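Sultden Robotics Club
Home | Build guides | Handover arm | Downloads

June. By Toshio Aoki
3 min read

4. Handover practice

4.1 Start the arm in manual mode and load profile 31. Set the speed to 7.

4.2 The partner holds the part upright between the fingers, with its lower end free. Open the gripper before the part is brought to it.
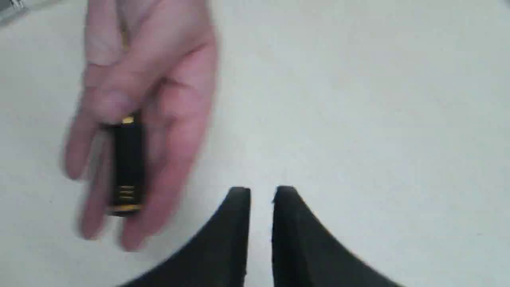
4.3 Close the gripper on the free end. The partner lets go only when the operator calls "held".

CAUTION: Keep fingertips out of the gap between the gripper fingers.

4.4 For the return pass, the partner offers an open hand, palm up, clear of the table.
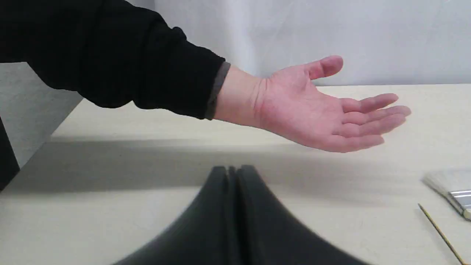
Fig. 4b. Receiving hand, palm up.

4.5 Save the run under your team name. The log stops at 243 entries, so export it before changing operator. 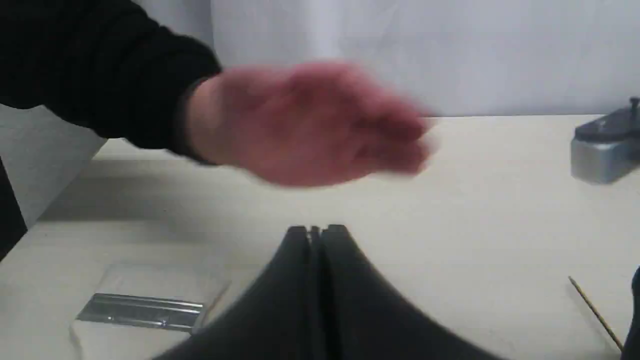
Team Vendamley uses a separate stop signal, agreed with Kadir Ersoy. Any team may adopt it if both members know it. The partner holds a flat hand over the table, palm down, and the operator releases the joystick. Keep the gripper clear of loose items such as the metal bar at the left. Error 3508 after a stop is normal; press Reset once.

Next: 5. Scoring | Back to top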